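**Our simulated arm keeps squeezing the tennis ball off the table - any tips?**

*Tyra Backlund*

Hi all! I help with the after-school robotics club in Zolville and we're having a great time with our first simulator project. The students want the arm to pick up a tennis ball and drop it in the clear can with the other two. We've run 273 tries and only 19 ended with the ball in the can. Mostly it shoots sideways as the fingers close.

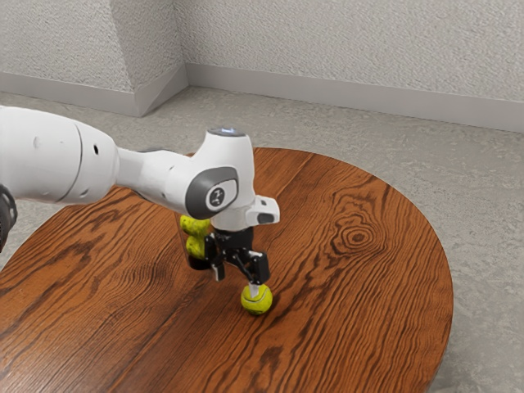 *Gripper down near the loose ball, can behind it.*

Friction is still on the default setting. Do we fix that first, or the grip?

**Plonby**

Love this project! Fix the grip first. If the fingers close above the middle of the ball they push it down and out, and no friction value will save you. Lower the target until the tips meet at the widest part, then close slowly. Our class did that and got 15 clean picks in a row (there was shouting). After that, play with friction - small steps, and write each one down or you'll lose track like we did.

**drurnell**

check your ball mass, ours was set way too light

**Tomić**

Agree with Plonby. Also let the kids log where the ball starts each run, because ours only failed on one side and it was a bad wrist angle.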